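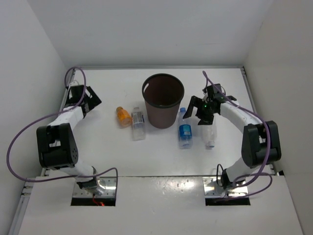 Figura 3. Botellas de plástico y papelera marrón de borde oscuro.

4.2 Recogida de envases

De todas las tareas domésticas de Karketti, tirar botellas a la papelera es la que más nos ha enseñado – ¡y parecía la más sencilla! Una botella de pie y otra tumbada piden gestos muy distintos, y el tapón cambia por completo el agarre. En las sesiones de Bruscombe reunimos más de 2,021 recogidas, repartidas en dos niveles de desorden. Nos entusiasmó la variedad de órdenes posibles: hay quien empieza por lo más cercano y quien deja la botella caída para el final. La sección 5 analiza esas secuencias.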